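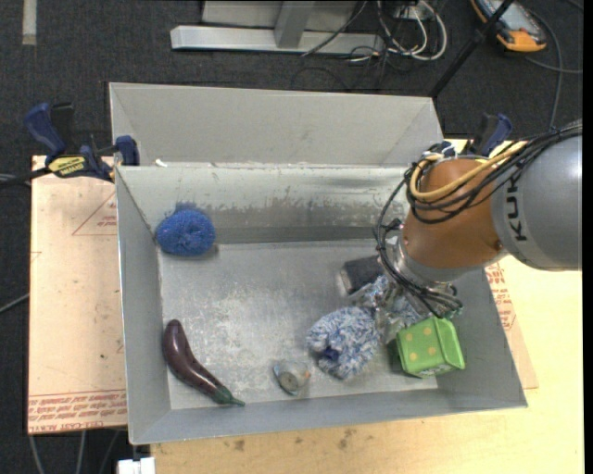 Chapter 7
Picking a Gearbox You Won't Regret

My first job out of school was at a feed mill in Avberg, and in my first week I ordered the wrong gearbox. It had the right ratio. It had the right shaft size. It even had the right bolt pattern, which made me very proud of myself for a whole afternoon. Then it went onto a conveyor that starts and stops all day long with a full load on the belt, and by October the teeth on the output gear looked like somebody had been chewing on them.

I tell that story at the start of this chapter every year (my students can recite it by now) and I'm going to keep telling it. We spent Chapter 6 on motors, so you already know how to read a nameplate and work out the torque at the shaft. Now we put something between that shaft and the load, and that's where a lot of good motor choices go bad.

What a gearbox does for you

Most electric motors like to spin fast. Most of the things we want to move would rather go slow. A gearbox trades one for the other: you give up speed and you get torque back, minus whatever gets lost as heat along the way. If the box has a 70 to 1 ratio, the output shaft turns once for every 70 turns of the motor. Easy enough!

The heat is the part I want you to watch. A worm gearbox is small and cheap, and it turns the corner for you, but at high ratios it can waste a big share of the power you feed it. A helical box wastes much less and costs more up front. Neither one is the "good" one. I've put worm boxes on gates that run a few minutes a day and slept just fine.

Service factor, or how rough is your load?

Every catalog has a table of service factors, and every beginner skips it (see above, chewed teeth). The service factor is a number you multiply your load torque by before you go shopping. A fan that runs smoothly a few hours a day gets a number close to 1. A rock crusher running around the clock gets a much bigger one. My conveyor was somewhere in the middle, and I had treated it like a fan.

Mimoza Stoyanova taught me to do this properly when I moved over to Hinojosa. She made me write down 3 things before I was allowed to open a catalog: how many hours a day the machine runs, how often it starts, and how hard the load kicks back. I still use her sheet. You'll find a copy of it in the problem set, with the coffee ring cleaned off.

Our running problem

All through this chapter we'll work on the same machine, an inclined bucket elevator at the Pruvach grain terminal. The load torque at the head shaft is 501 newton-meters. The elevator runs two shifts, starts loaded, and must not roll backward when the power drops. We'll choose a ratio first, then a service factor, then a gearbox type, and then we'll go back and check the heat, and you may find you have to change your mind and start over. I did, the first time through.

Keep your motor worksheet from Chapter 6 handy, and get a calculator you like. Section 7.1 starts with ratios.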